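Fistanura Desk Clutter – read me first

Hi, I'm Asnakech Workneh, and I put this set together because I love messy tables (mine is a disgrace) and couldn't find a decent collection of other people's. It has 248 photos of desks and tables in the middle of ordinary use, with notebooks left open, wrappers, cups, and whatever else got put down and forgotten.

What's in it

Every photo has a plain text file with the same name, listing the things on the table in everyday words. I write "notebook" for the bigger ones and "exercise book" for the thin school kind, and I try hard to stick to that! Wrappers and packets go under "trash" if they're crumpled, even if I suspect there's a cracker left inside. Toiletries get their own tag – they turn up next to the homework far more than I expected.

A pretty typical one from the felt table group, tagged notebook, exercise book, cup with straw, trash and toiletries:

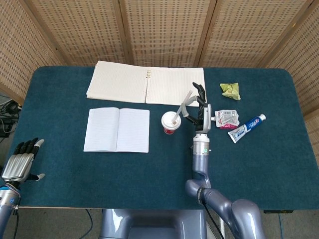 Folders

didano – the felt tables, mostly study stuff
zerken – kitchen tables, lots of crumbs
assefa – my own desk and my sister's, some 16 photos, please be kind

How I tagged things

I did the first pass alone over a few evenings in March, then went back and fixed the cups. A cup with a lid and a straw is one item, not three. Spiral-bound books have "spiral" added after the name. If I couldn't tell what a thing was, it's tagged "unsure" and I left it at that.

Known problems

The zerken lists are shorter than they should be, I got tired. Five files in assefa still say "copybook" where I meant exercise book.

Last updated 10/05/2018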